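Loss of Grip Force During Tabletop Sorting: Fault Report, Group 7

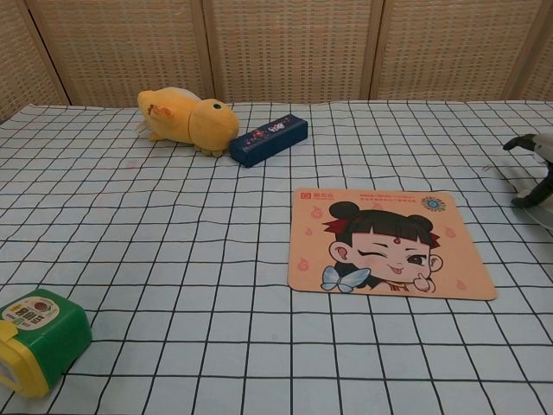
Submitted by Heather Tamihana, Yolotzin Alvarado and Higinio Manríquez
Supervisor: Karla Ventura
Travance Laboratory, second-year group project

1. Summary

The project required a single arm to pick up household objects from a cloth-covered table and return them to set positions. The objects included a soft toy, a long dark box and a flat mouse pad. During the July test series the gripper lost holding force without reporting an error. In one run the box fell from a height of 270 mm and struck the table close to a member of the group. There was no injury. Testing was suspended the same afternoon and this report was prepared at the request of the supervisor.

2. Course of events

The series was planned as 138 picks. The first signs of trouble were recorded on Thursday morning, when the box turned in the fingers during a lift. The group attributed this to a poor approach angle, corrected the angle and carried on. We now consider that decision to have been a mistake.

At 14.20 the box slipped out completely. The control software continued to show the grip as closed and the arm completed its movement to the drop position with nothing in the fingers. Yolotzin Alvarado pressed the emergency stop. Her hand had been inside the marked working area at the time, as she was straightening the cloth between picks.

3. Investigation

The gripper was removed and examined with the help of Berenice Bañuelos, laboratory technician. A screw on the left finger mount had worked loose, allowing the finger to tilt outwards under load. The position sensor measures the motor and not the finger, so the reading remained normal throughout.

The soft toy had been lifted without difficulty all week. It fills the gap between the fingers and gives way under pressure, which hid the fault. The mouse pad picks had failed often, but these failures were put down to its thinness and were not looked into.

4. Measures taken

The screw was replaced and secured with thread lock. A check of both finger mounts is now carried out after every 30 picks and signed for in the logbook. The software compares motor current with the expected value and halts the arm if the two differ.

The cloth may be adjusted only when the arm is stopped and the key has been removed. Higinio Manríquez has rewritten the working instructions accordingly.

5. Remaining work

The current threshold was set using the box alone and has yet to be tested with softer objects. The affected picks will be repeated and the earlier results withdrawn from the main report.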